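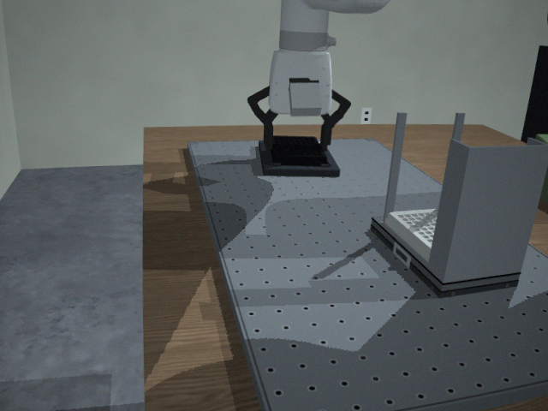 Museum returns, repatriation and who pays

mruizortega
Our county museum voted in January to send back 19 carved grave markers bought from the Pelupessy collection. The dealer's paperwork has a gap before the sale. Does anyone know who normally pays for crating and shipping?

tawfik_m
The museum giving them back, in most cases I've dealt with. Ask for that in writing before anything leaves the store room.

Dririer
I don't agree with sending them at all. A gap in the paperwork doesn't mean they were stolen. Half the things in any small museum have a gap.

mruizortega
One marker has an inventory number painted on the back, 466, and it matches a list from the village. That settled it for most of the board.

Dririer
It settles it for one marker. What about the other 18?

uliana_h
They were sold as one lot. I'd send them together. Splitting a group like that causes trouble later.

tawfik_m
Agree with Uliana. Also get condition photos of both sides, and a ruler in every shot. We skipped the ruler once and argued over a crack for 300 days.
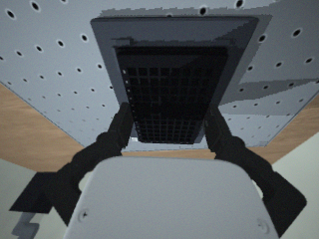
Black rack on the gray tray, perforated board behind.

perihan
What do the markers weigh? Ours were 80 pounds each and the first crates were too light.

mruizortega
Less than that, but I'll check. Fulport is quoting for the crates.

Dririer
Still think you should hold the 18 until someone looks at the sale records again.

mruizortega
I'll pass that on. The board meets again at 7 pm.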